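Reading time: 4 min

Children's Ministry Boards > Curriculum and Scheduling

Thread: Memory verse review interval, grades 1 to 4

vyordanov
We run a 29-week Sunday program with one memory verse per week, and I'm rebuilding the review schedule before April. Currently each verse is taught, repeated the following week, and then dropped until the end-of-year recitation. Retention at recitation is poor. I tested 16 children individually on the first nine verses and the median was two verses correct, word for word, with reference.

Proposed change: review at one week, three weeks, and nine weeks after first teaching. That puts up to four verses in play on a given morning. Available time for verse work is nine minutes. Has anybody run something similar with this age group?
Vlasta Yordanov

pew_left_rear
Yes, for two years, at one, four and ten weeks. Four verses in nine minutes works if the long ones (anything over 25 words or so) are split across two weeks. We didn't split Philippians 4:6-7 the first year and lost the whole block to it.

Which translation are you using? Mixed translations will hurt you more than the interval. Ours were learning one wording in class and another at home, and the scores for those verses were useless.

vyordanov
One translation, printed on the take-home card. I can't control what is read at home.

carrilho_c
I disagree with the measurement before I get to the schedule. Word-for-word with reference is a strict standard for a six-year-old. A child who says "God is our safe place and strong" for Psalm 46:1 has the content. Your median of two could be a median of six under a meaning-based score. I would rescore the same 16 before changing anything.
Custódio Carrilho

pew_left_rear
Meaning-based scoring depends on who is listening. We tried it with three leaders and they did not agree on a third of the answers. Word-for-word is crude but repeatable.

carrilho_c
Then use two columns. Exact, and gist. It takes no extra time with the child.

hallway_b
Two columns is what we do. Gist is marked yes or no, no partial credit. The sheet is one page per child, verses down the side, dates across the top.

On the nine minutes: we do verse work at the tables right after the opening song. Oldest verse first, newest last. If time runs short you lose part of the newest one, and it comes back next week anyway.
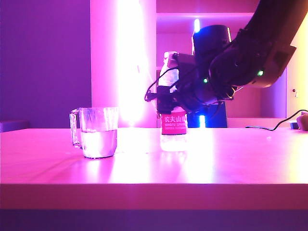
Bottle on the table, purple lighting.

For the split verses we print the first half on the front of the card and the full text on the back. Reference is said before and after, every time. Saying it only at the end is why ours couldn't place a verse in the right book.

vyordanov
Reference before and after is noted, I'll add it. Do you count the reference as part of the exact column?

hallway_b
Separate mark. Otherwise a correct verse with "chapter 3" in place of "chapter 4" goes down as a miss.

gradethree_geddes
We have used the Pliveo cards at Geddes for grade 3. Intervals are fixed at one and two weeks, no long review. Fine for the quarter, weak by the end of the year. If you want a nine-week review you have to build it yourself. I moved ours to a spreadsheet: 468 rows, one per child per verse. Filter by due date and print.

carrilho_c
That is a lot of bookkeeping for second graders. My objection is still that the schedule treats the verses as interchangeable items. In Psalm 23 each verse leans on the one before. We teach it as a unit over six weeks and say the whole thing every time, and I have never needed an interval table for it.

pew_left_rear
Agreed for Psalm 23. It doesn't carry over to a list of single verses from 20 different books, and that is what she has.

vyordanov
Correct, only two of my passages are continuous. I'll take those out of the table and run them cumulatively as Custódio describes. The rest go on one, three, nine. Verses taught in the last nine weeks won't reach the third review before recitation, so I'll score them as a separate group.

Will rescore the 16 with both columns first.

carrilho_c
Good. Post the gist numbers even if they make me wrong.

hallway_b
Also mark absences on the same sheet. A child who missed the teaching week isn't a retention failure, and we counted them that way for most of a year.

Get new threads by email. Enter your address to join the monthly newsletter. You can unsubscribe at any time.

Contact the moderators | Copyright Children's Ministry Boards | Back to top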